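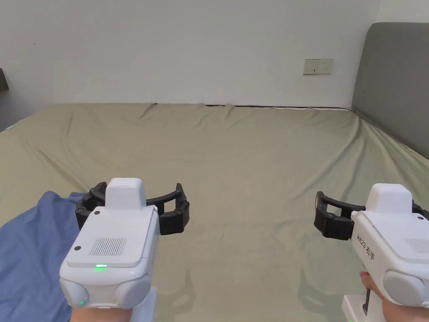 Week 6 is about recording demonstrations with the hand-held gripper pairs. You worked with a single gripper on the bench in Week 5, and most of that carries over, but two-handed tasks on soft material need more planning. The bed task is the one every team does first. Before you begin a recording, hold both grippers out over the mattress with the jaws open and angled in toward each other, and check that the green lights are on. The right-hand unit has its side marked 右手, "right hand", after the kit number. Pick up the marked one with your right hand every time, including when you are only practicing. If the two are swapped, the left and right tracks in the file are swapped too, and the session has to be thrown out.

Course Notes > Robotics Lab > Week 6
Posted 15th May by Verna Dunleavy

Search course materials Go

6.1 What you are recording

Each team records 40 usable episodes of the bed task. An episode starts with both grippers held still over the sheet and ends with both held still again. Anything between those two pauses is one demonstration.

The task has two steps. First, move any loose item on the sheet to the foot of the bed. Second, pull the creases out of the sheet toward the nearest edge. Do them in that order. Last year's teams did them in either order and the model trained on their data stopped halfway between the two.

6.2 Handling

Hold the handle low and keep your fingers away from the jaws. Move at about half the speed you would use with bare hands. Close the jaws fully on fabric before you lift, and open them fully when you let go. Half-open jaws are the most common fault in the January recordings – 104 episodes were marked down for it.

Lift fabric from a fold where you can find one. A flat sheet pulled tight is hard to pinch, and pressing down into the mattress usually makes it worse. Slide one fingertip along the surface until the cloth bunches, then close.

Do not cross your arms. If something is on the far left, use the left gripper, or step sideways.

6.3 Starting positions

Change the starting layout between episodes. Move the loose item, turn it over, crumple it differently. Put new creases in the sheet by hand. A set where every episode starts the same way will train well and then fail on the test bed in Room Costcombe.

Write the layout in the log before you record, in a few words ("item left corner, creases from headboard"). Ivars Vaher reads the logs before he looks at the data, and teams with blank logs go to the back of the queue.

6.4 Upload and checking

Files go to the Volier server, in your team's folder. Run the Canpolat script first. It reports missing segments and any episode with less than a one-second pause at either end. Fix the log, not the files. If an episode fails the check, leave it in place and record another.

In January the class uploaded 479 episodes and 371 passed. Most of the failures could have been seen on the day by running the script before leaving the lab.

6.5 To hand in

– The log, as plain text
– The script output
– One page on which starting layouts gave you trouble, and what you changed

Teams of two should take turns with the grippers, ten episodes each, and note in the log who was recording. Sore wrists are a reason to stop for the day.

Reading for Week 7: the Prirkar handout, sections 1 and 2. Section 3 is optional and uses notation we have not covered.

Tags: bimanual tasks, data recording, lab handouts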